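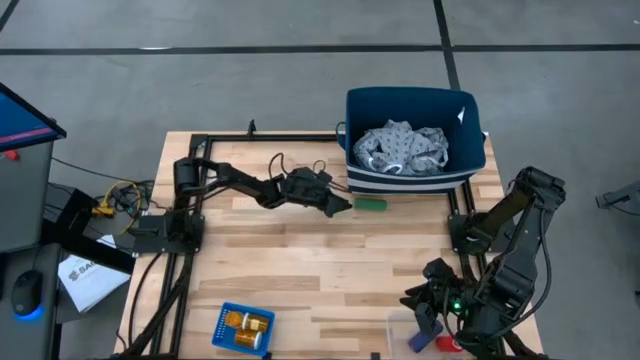 Butcher-block bench on the concrete floor.

From: Natanael Bragança
To: Ginville Quilters list
Subject: Re: batting for the Whitlock quilt, and the April show

Hello all,

Thank you for the kind notes about my shoulder. It's much better, and I was back at the machine on 12th January with a pot of coffee and the radio going, happy as could be.

Now, to Gollier's question:

> I'm making the big one for my niece in Whitlock and I can't
> decide between wool and cotton batting. She keeps the house
> warm, but she loves a puffy quilt. Also, do you wash your
> fabric first? My mother always did and I never have.

Oh, I do love this one! I used 100 percent cotton for years and still would for a baby quilt, but for a bed I've come around to wool. It isn't nearly as hot as people think, and it fluffs back up so nicely after it's been folded in a closet. If she wants puffy, go wool, and keep your quilting lines a good four inches apart (check the package first, some of them want it closer).

As for washing, I'm with your mother on reds and navies and with you on everything else. I had a red run on me once, right into a cream border, and I've never forgotten it.

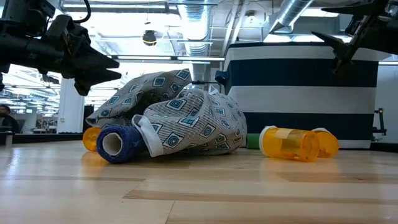

Photo: N. Bragança

Somebody also asked about diamonds. If you're putting small squares inside bigger ones and then turning them on point, please starch before you cut. Those bias edges stretch if you so much as look at them sideways, and I say that as someone who has ripped out 11 blocks in one weekend. I cut mine a hair large and trim them down after pressing. It's slow, but I get my points.

The Grevico shop is closing out its flannels, by the way, some 50 bolts when I stopped in, mostly plaids and a very pretty gray. I came home with more than I meant to (you all know how that goes).

For the April show, please send me your quilt's name and size, and tell me if it has a sleeve on the back yet. We're in the upstairs hall again, so bring a friend to help carry.

Warmly,
Natanael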